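4.3 Sorting layout

The wire offcuts were sorted by insulation color, one color per basket. Iolanda Guerra proposed the order: yellow on the left, red in the middle, black on the right. Pieces shorter than 14 cm were discarded because they slid through the basket sides.

Tangling was the main problem. Red wire took the longest to separate, around 23 minutes per batch against 20 for black. Coiling each piece before storage is recommended for the Elside workshop.
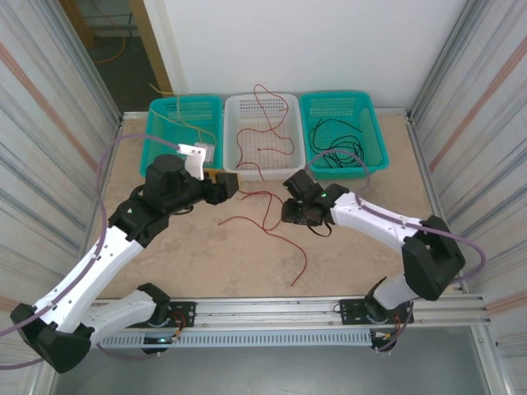
Figure 2. Baskets with yellowish, red and black wire, one red wire on the tabletop.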